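Learning to love the slow jigsaw

I finished my first 2000 piece jigsaw last night and I'm still grinning! 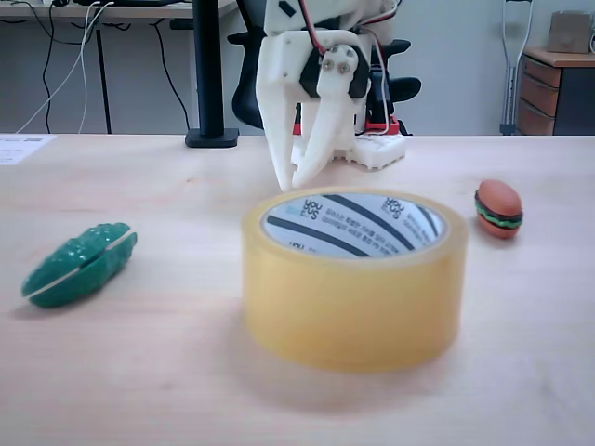

One reader commented under my last post that anything over 1000 pieces is a chore, and that sky should be banned by law. I do see the point — this one was the harbour at Undthorpe, so the top third was nothing but pale blue — but I loved the sky best of all. You stop looking at colour and start looking at shape, and after an evening or two you can spot a piece with one fat knob from right across the table.

I started back in November, did the edges in a weekend (too fast, two of them were wrong) and then got properly stuck on the fishing nets. What got me going again was sorting by shape into old baking trays. Try it! I left the last 70 pieces for a rainy evening with a big pot of tea and the radio on, and it was bliss.

The puzzle is by Urno, and the pieces are lovely and thick, with a good firm fit. I've had thinner ones from Ninurden that slid about if you so much as breathed near them.

Next up is a 3000 piece map of the night sky. More sky, I know. I've already cleared the trays.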